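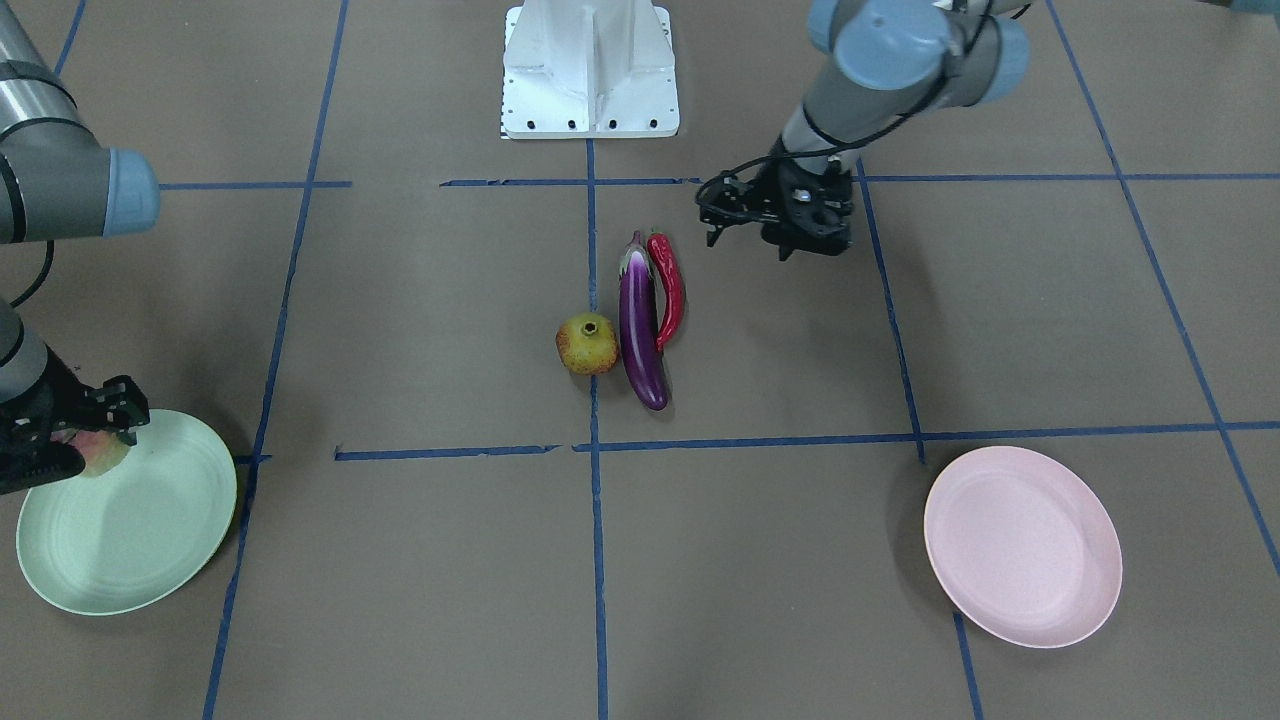
3.2 Laying out the table

I'll admit I spent far longer on the table than I'd planned to. When we started sorting play food onto plates back in May, I just put things down wherever there was room, and after a week I couldn't tell my own layouts apart. So Widad Semaan suggested squares. We marked the surface with blue painter's tape, and from then on every plate and every vegetable had an address – a square, plus a note if it sat close to a line.

The tape isn't perfect. It goes ragged where one strip gets torn over another, and I used to fuss about that until I saw it made no difference to where things ended up. What did matter was keeping the plates in plain, pale colors. We use a green one and a pink one, both round, so "put it on the pink plate" can only mean one thing. I tried a set with printed rims from Utness first and kept mixing them up in my notes.

The food comes from a mixed box we call the Stosta set. An eggplant and a chili pepper are our regulars, because they're long and it's easy to write down which way they point. Round things are harder! A bun has no direction at all, so for those we only log the square or the plate. Figure 2 shows a layout with one plate in use and the other left free, the kind we ended up liking best. 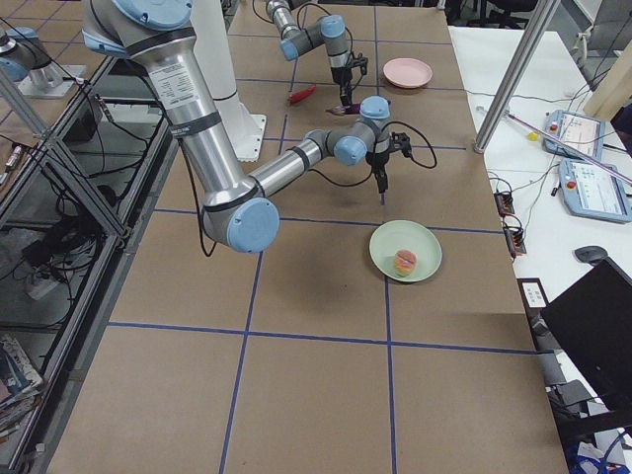 Figure 2. Taped table with the green plate in use and the pink plate empty.

Şükran Kırmızıgül thought we should have gone further and numbered the squares right on the tape, arguing that anyone new to the table has to learn our naming before they can read a single log. I think she's right, and we'd do it that way next time. As it stands the log holds 2,727 placements, and 13 of them had to be thrown out over a mixed-up square name (11 were mine).

We kept the tape down for the whole study and only replaced strips that had started to lift.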